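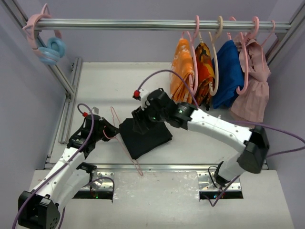
Pink plastic hanger on a grooved rail. Garments not included.

Huleck Children's Hangers, Pack of 18

Item no. 1891
In stock at Lerville and Skerkgate

A small plastic hanger for shirts, dresses and light jackets. The shoulders are cut narrow so the neck of a child's top doesn't stretch out, and the hook and body are molded as one piece. There is no metal in it, so it can go straight from the washing machine to the balcony without leaving rust marks on a collar.

Colors: pink, white, gray. One color per pack. We can't split packs, but two half-price mixed boxes go out each May when the Lerville store clears its shelves - ask at the counter.

Details
Material: plastic
Hook: fixed, does not turn
Fits: rails and closet rods of normal thickness
Care: wipe with a damp cloth
Pack weight: 93 ounces, boxed

The fixed hook suits closets where everything faces the same way. If you like to flip clothes around on the rod, look at the D'Amico swivel hanger instead. It costs a little more and comes in white only.

Please don't use these for wet winter coats or anything heavy. The shoulders will bow over time and the warranty doesn't cover it.

Shops and schools
Orders of 2,000 hangers or more are priced separately and ship on a pallet. Write to Nives Pagano in trade sales with the color and the delivery address. Lead time is longer for gray.

Returns
Unopened packs can come back to either store with the receipt. Opened packs are exchanged only if a hanger is cracked - bring the cracked one with you.

See also: Huleck trouser clips, Huleck adult hangers, rail end caps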